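3.2 Bottles and the question of what counts as finished

We had not planned to write very much about drinking bottles. When the household study began, our interest was in the larger business of clearing a kitchen table after a meal (the plates, the serving dishes, the scraping and stacking), and bottles entered our notes only as one more thing to be carried from one place to another. It was Noreen Ó Dubhghaill, reading through the first batch of interviews at the Terley site, who pointed out how often people stopped at a bottle. They would sweep through a whole row of glasses without a pause, and then pick up a half-drunk bottle and stand there with it, looking at it, before deciding where it ought to go.

The pause, we came to think, has to do with the cap. An open glass of water at the end of a meal is almost always treated as finished, whatever is left in it, and it goes to the sink. A bottle with its cap on is another matter. It has been closed by someone, and closing it seems to be understood by everybody else in the house as a small message: I am coming back to this. Several people told us, with some warmth, that they would never pour away a closed bottle without asking first. One mother of three at the Scanlon site kept a shelf in the refrigerator door for just these bottles, and she admitted that she cleared it out only when there was no room left for the milk.

How much remains inside matters too, though less than we expected. A person looking for the level has to look through the side of the bottle, and the molded ridges, the label and any moisture on the plastic can all get in the way. Figure 4 gives a fair sense of this. The liquid is plain enough to see because it has a strong turquoise-blue color, but the outside is beaded all over with droplets, and the label wraps around the bottle lower down. With plain water in a dim kitchen, people told us, they often gave up on looking and simply judged by the weight in the hand.

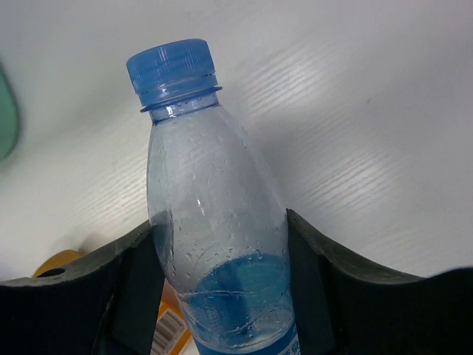

Figure 4. Capped plastic bottle, partly filled, with droplets on the outer surface. The level of the liquid can be made out through the side.

3.3 Where the bottles went

Once a bottle had been picked up and considered, it went to one of four places: back to the refrigerator, onto the counter, into somebody's bag by the door, or over to the sink to be emptied. The counter was by far the most forgiving of these, and we grew rather fond of it as a category. Putting a bottle on the counter allowed the person clearing up to get on with the table while leaving the real decision to whoever had been drinking from it. In one Urell household a bottle stayed beside the toaster for the whole of our visit, and each member of the family assured us, quite sincerely, that it belonged to one of the others.

Droplets on the outside had an influence that we noticed only when we went back over our notes. A bottle that felt wet to the touch was very often wiped with a dish towel before being set down, and wiping it appeared to make people kinder toward it. Having gone to the trouble of drying the thing, they tended to keep it. We would not want to lean too hard on this observation, as our visits were short and the weather in September was warm, but it came up in three separate interviews without our asking, and it deserves a closer look in colder months.

Bags by the door were used mostly by households with school-age children. There the cap was checked again, usually with a firm extra twist, and the bottle was stood upright along the side of the bag wherever that was possible.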